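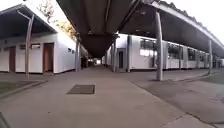
Unit 9. Setting up and looking after the Plindus carrier

The Plindus is a small wheeled carrier which moves by its own sensors between buildings. In this unit we treat only one machine and its daily route, and we follow the work in the order in which you will do it: first the mechanical check, then the sensors, then the map, and after that the regular care. Before any of these you should walk the route on foot and look at it as the machine will meet it. On the covered pavement between the portable buildings the concrete is smooth and light, and it meets darker asphalt on the right side, under the canopy. On the left there is a low kerb with grass behind it. The grey poles which carry the roofs are very useful to us, but they are also similar to each other, and the whole way is long and straight. Please keep these points in your mind, they come back in section 3 and section 4.

The handout replaces the one dated in November. Students who have the older paper should throw it away, as the wheel settings in it belong to the former tyres.

1. Mechanical check

The machine must be switched off with the main switch, and the key must be in your pocket. It is not enough to press the stop button. The stop button takes the power from the motors, but the battery line to the drive boards stays alive, and you will have your fingers near it.

Lift the carrier on the two stands from the Clititz cabinet. Put the stands under the frame rails, never under the battery tray. When all wheels are free, turn each by hand. You should feel an even resistance. A wheel which turns easily for a part of the way and then becomes heavy has usually a thread or some grass around the axle, inside the cover, where you do not see it from outside. Take off the cover and cut it away. Do not pull it, the seal comes out together with it.

Then look at the tyres. We are interested in the difference between left and right more than in the wear itself. The machine calculates its distance from the turning of the wheels, and when one tyre is smaller than the other, the machine believes that it drives straight and in reality it draws a slow curve. Measure the circumference with the paper strip method which we practised in unit 8. Write both values in the log, also when they are good.

Tighten the mast. The mast carries the laser scanner, and the screws at its foot become loose by vibration. Use the torque wrench and the value on the label at the mast foot. If the label cannot be read any more, ask for a new one and do not guess.

2. Sensors

Clean the scanner window with the soft cloth and clean water. No alcohol, no window spray. The window is a plastic with a coating, and the coating goes off in small islands which later look like objects floating in front of the machine. At Hilville we changed two windows in one winter for this cause, and they are expensive.

The camera glass is real glass and may be cleaned with the usual liquid.

After cleaning, start the service screen and place the carrier on the line in front of the test wall. The scanner picture should show the wall as one thin line. Three faults are common:

The line is thick or double. The mast is probably loose, go back to section 1.

The line is thin but not parallel to the front of the machine. The scanner was turned in its holder. Loosen the ring, correct it, tighten it, and look again. Students often correct this in the software, with the angle offset. It is possible, but then the next person finds a number in the settings and does not know from where it comes. Please correct the mechanical part first and use the offset only for the small rest.

The line has a hole always at the same angle. Something on the machine itself stands before the scanner, often a cable or the corner of the load cover. Turn the machine a little. If the hole turns with it, the fault is on the machine. If the hole stays on the wall, the wall has a dark or shiny place there.

The camera exposure needs a word for itself. Under a low dark roof the picture is quite dark, and at the far end of the walkway there is a small bright opening. Automatic exposure tries to please both and pleases none of them. Set the measuring zone to the lower part of the picture, so that the camera adjusts itself to the ground in front of the wheels. The opening will then be white and without detail. This is accepted. We do not need the camera for far things, the scanner takes care of them.

3. Making the map

Drive the route by the hand controller with the recording on. Drive at walking speed. Go one time in each direction, and finish at the same floor mark where you started.

The satellite position is not reliable under a roof and near walls, so for the covered part it is switched off in the zone settings. The machine has there only its wheels and its scanner. Now think again about the pavement. In the direction across, the position is easy to find: there are walls, and the distance to them is clear. In the direction along, it is difficult. A long flat wall gives the same scanner line if you stand here or one metre further. What helps are the things that stick out: poles, door recesses, the corners of buildings. If the scanner catches enough of them, the map is good. If it catches few, the corridor in the map becomes too short. This fault has the name "shrunk corridor" in the manual.

To check it, measure one distance outside with the long tape, between two corners which you can find for certain in the map, and compare. On the test course at Bråten the tape distance is 51 metres. A map which shows a clearly shorter value must be recorded again. Do not stretch it by hand in the editor. The end points will fit and everything between them will be wrong.

Windows are the second difficulty. Glass lets a part of the beam through and reflects another part, depending on the angle, so behind a row of windows you can find in the map a ghost room with a ghost wall. Erase these points. Choose the area behind the wall line, look two times that no real corner is inside your selection, and delete.

Moving things must be erased also. A bicycle, a bin or a person who was standing still during the recording will be for the machine a part of the building.

4. Zones and speeds

Draw the driving lane on the concrete, and leave a free strip at the kerb. The kerb is low, and a low kerb is more dangerous than a high one. The scanner on the mast looks over it and does not know that it exists. Only the drawn lane keeps the wheels away from it. For this reason mark the kerb as a forbidden line over its full length.

Where the ground changes from concrete to asphalt, set a slow zone. Feel the joint with your foot first. If there is a step, the load will jump.

Flat things in the ground, such as the dark rectangle with the light border a little left of the middle of our pavement, must be inspected on foot before you draw a lane over them. A mat can move and a cover can rock. If it moves under your shoe, lead the lane around it. If it is firm, the lane may cross, but let it cross with all wheels in a straight line and no turning on the spot.

Each door which opens to the lane gets a slow zone too. It begins before the door and ends behind it, seen from both directions.

5. Regular care

Every day before the first drive: wipe the scanner window, test the stop button on both sides, look under the machine, listen to the first metres.

Every week: mast screws, wheel covers, test wall. Charge the battery to 100 per cent and leave it on the charger until the green lamp is steady, so that the cells become equal. On the other days it is better to stop earlier.

Every month: tyre circumference, charging contacts, the tape measurement against the map. Contacts which are grey are in order. Contacts which are black must be cleaned with the fibre pen, and the charging arm should be examined for a weak spring.

When the machine stops on the route and shows "position lost", do not push it to a better place and press Continue. It will continue with the old position. Bring it by the hand controller to the nearest start mark, choose the mark on the screen, wait some 8 seconds until the scanner points lie on the walls of the map, and only then release it.

6. Work for the practical session

Bring safety shoes, your own log sheet and the tape. Each pair makes the check from section 1 and section 2, records the covered part in both directions and draws the kerb line and the slow zones. Save the map with your group letter in the name and do not overwrite the master map of Hilville. Questions on the torque wrench should be asked before the session, the key for the Clititz cabinet is at the laboratory desk.

Handout version: August 30, 2023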